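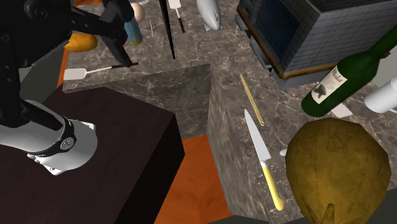 4. Setting up a rewatch list in Nevora

Use a rewatch list when you go back to a series you have already finished. Your first set of ratings and notes is kept.

1. Open the series page and select Rewatch.

2. Choose Dub or Sub. Episode numbers can differ between the two, so pick the version you are going to watch.

3. Enter a starting episode. Nevora loads 20 episodes at a time – scroll down to load more.

Note: For long series, type the number in the Jump box. It accepts anything up to 1467.

Caution: Switching from Dub to Sub partway through clears the check marks on the current list. Export the list first.
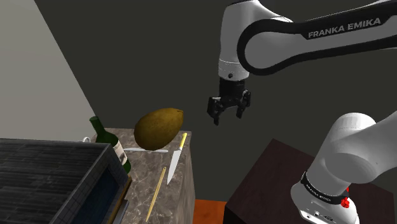
Mei-kuen Lo reports that filler episodes still show up after the Hide Filler box is checked, and that closing and reopening the list clears them. This works in version 2 as well.

4. Set the spoiler level. Low hides character deaths and returns in the episode titles. High hides the titles completely.

5. To add a note, select the episode and type in the side box. Notes can be up to 100 characters. Longer theories belong on the series board, where other members can answer them.

Note: Notes marked Private do not appear on the board, even if the list itself is shared.

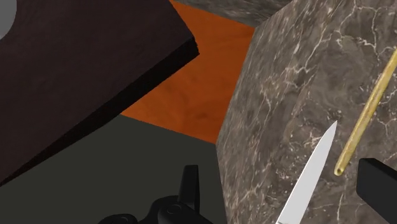

6. Select Save. The list appears under your profile with the date of the last episode checked.

7. To share the list, select Copy Link. Anyone with the link can read it but only you can edit it.

Section last revised 21 September 2021 by Fung-ping Fang.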